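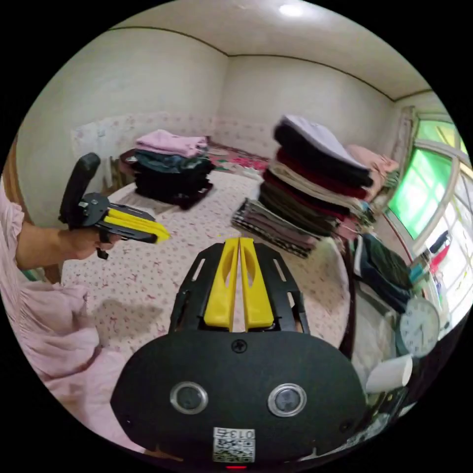
Skye MacKinnon wrote in to ask why there is a dataset of people putting laundry away at all, when there's already so much video of people folding shirts, and whether we couldn't have just used that.

Fair question, and I get it a lot, so I moved it to the top of the README. Video of somebody folding a shirt shows you hands. It doesn't tell you how far a gripper was open when it took hold of the hem, and a robot with two fingers can't copy half of what a hand with five does. So in Flisell we do the chores with the tool itself. A person holds a gripper in each hand, works with it the way a robot would have to, and the recording keeps both the camera view from the gripper and how open the fingers are. You learn fast which of your laundry habits depend on having a thumb!

Flisell, release notes and data card

What's in it

494 episodes of handling clothes and other soft household things, recorded in 16 homes. 336 of the episodes are two-gripper work on beds: folding, stacking, moving a stack from one side to the other, pulling one item out of the middle of a pile. The rest are one-gripper episodes (mostly picking and placing, plus a lot of socks) and I keep them in their own folder, as people kept mixing them in by accident and then writing to me about strange results for the left hand.

Each episode is one folder. Inside you get:

left/ and right/ - the video from each gripper, the finger opening over time, and the estimated path of the gripper
meta.json - home id, session id, which gripper was in which hand, the task name, start and end marks
notes.txt - whatever the person typed in afterward, which can be one word or a small essay

Please read the notes files. I know they look like junk. Hamidreza typed "pile fell, carried on" in one of them and that episode is one of the most useful things in the set, with a recovery from start to finish that I couldn't have scripted if I tried.

Where it was recorded

Homes in and near Brandstead, plus a batch in Plekholm that Ingeborg Frerichs organized in August. All of them are places where people live. I was firm about this from the beginning and a bit annoying about it, I'm told. A lab table with one gray towel on it gives you a policy that is very good at one gray towel. Bedrooms have flowery sheets and wallpaper, window light on one side and a ceiling light on top, shelves full of stuff that has nothing to do with the task, and your own arm throwing a shadow over the thing you're trying to grab. We left all of it alone. The only rule for preparing a room is to put away mail, photos, medicine and anything with a name or address on it.

How a session goes

You get a case with the grippers, a charger and a card of instructions that Corrado Zuccaro wrote and that I have since shortened (sorry, Corrado). Then:

1. Switch both grippers on and wait for the lights.
2. Check the number on the sticker of each gripper against the session sheet. Left is left, right is right. If you swap hands, start a new session.
3. Do the opening routine: fingers all the way open, all the way closed, three times, slowly.
4. Look around the room with each gripper before touching anything. Slow sweep, include the walls and the window.
5. Do the task. Don't talk to the gripper (people do).
6. Put both grippers down on a flat surface, and stop the recording.
7. Type your note.

Step 4 is the one that gets skipped and it's the one I care about most. The path of the gripper is worked out from the video, and the estimate needs something to hold on to. A white sheet filling the whole view is a terrible start. A sheet with a pattern on it is nicer, and a patterned sheet plus a door frame and a shelf is a gift.

Oh, and sleeves. Long loose sleeves are allowed, we want them in there, but push them up past the wrist if they keep sliding in front of the camera. A forearm in view is fine.

Tasks

The names in meta.json are short and not very pretty:

fold_one - a single garment, from lying open to folded
stack_add - a folded item goes on top of an existing stack
stack_pull - an item comes out of a stack and the stack should still be a stack afterward
stack_move - the whole stack travels
sort_two - one mixed pile becomes two piles, by whatever rule the person likes
smooth - flatten a blanket or sheet with the outside of the fingers
socks - you'll see

About stack_pull: I didn't tell people how to do it, and they came up with two quite different ways. Some pin the upper part with the left gripper and slide the item out with the right. Others lift the top of the stack off, put it down, take the item and put the top back. Both are labeled stack_pull. If you train on them together without any extra label you get a policy that can't make up its mind and hovers, which is funny for a minute. Arnout Geerts split them by hand and his list is in extras/pull_styles.csv. Use it, it took him ages.

What counts as a good episode

I've thrown out much less than I expected to. An episode stays if both recordings run the whole way, the opening routine is readable, and the gripper path doesn't jump. It doesn't matter if the folding is ugly. It doesn't matter if something gets dropped, as long as the person deals with it using the grippers. The moment a bare hand comes in to help, the episode gets cut right before that point, and the cut is marked in meta.json under "trimmed".

We don't grade neatness. I tried! Ingeborg and I each scored a small batch and disagreed on nearly everything, mostly about sleeves folded inward versus outward, and I gave up on it.

Known problems

Dark clothing in stacks. Where several black or navy items lie on top of each other, the edges between them are hard to see even for me, and the finger opening is often the only clue to how many layers were grabbed. Expect your model to be worse here.

Bright windows. The exposure changes when a gripper swings toward a window, and for a moment the bed goes very dark. I haven't corrected this. A robot in a bedroom will have the same trouble.

Finger opening on the first Plekholm sessions reads a little too wide when the fingers are shut. The opening routine lets you fix it, and tools/rescale.py does that for you, but it isn't applied by default. I went back and forth on that and decided people should get the raw numbers.

The two grippers see each other. One of them regularly shows up in the other one's video, fingers and all, right in the middle of things. I've been asked to mask it out and I don't want to. If you're going to run two arms they'll be in each other's view too. If you want masks anyway, Arnout has a half-working script in extras/ and would love help with it.

Clock skew between left and right is small but it's there. Align on the closing of the fingers in the opening routine and don't trust the file times.

What we've tried so far

Not a lot, to be frank, I've spent most of my time on collecting. Corrado trained a small policy on the stack_add episodes and ran it on the two-arm setup at Lacroix. It places single soft items on a low stack pretty well and gets sloppy when the stack is tall, tending to come in too low and push the top over. My guess is that people lift higher than they think they do when the stack is tall, and the tall stacks are underrepresented. More of those are on the list for the next round. If you have high piles of laundry and live near Brandstead, please write to me, I mean it.

Splits

Split by home. I've put a suggested split in splits/ and there is no home that appears on both sides. Please don't shuffle episodes and split at random, the wallpaper alone will tell your model where it is and your numbers will look wonderful for no good reason.

Consent and privacy

Everyone who held a gripper signed off on the release and so did everyone who lives in the home. Audio is never recorded. If a face showed up, in a mirror for instance, we blurred it, and if you find one we missed send me the episode id and I'll pull it the same day. Participants can withdraw their home at any point, so please keep your copy up to date and check the removals file before you publish anything.

Adding your own episodes

Yes please, but talk to me first. The format check (tools/check_episode.py) has to pass on every folder, and I need the signed forms before I need the video. It takes some 2 evenings to get comfortable with the grippers. Your first fold_one attempts will be awful, everybody's are. Send them anyway if the recording is clean.

Changes in this version (October 2026)

- Plekholm batch added
- trimmed field added to meta.json, used to be in the notes
- pull_styles.csv added
- left and right were swapped in one session, fixed, thank you Hamidreza
- socks task renamed from "misc", which helped no one

Still to do: write up the calibration properly, get rid of the duplicate camera settings file, and find out why the check script complains about perfectly fine folders when the path has a space in it.

Contact: open an issue or write to the Flisell maintainers | © Flisell | Back to top
Share | 2 comments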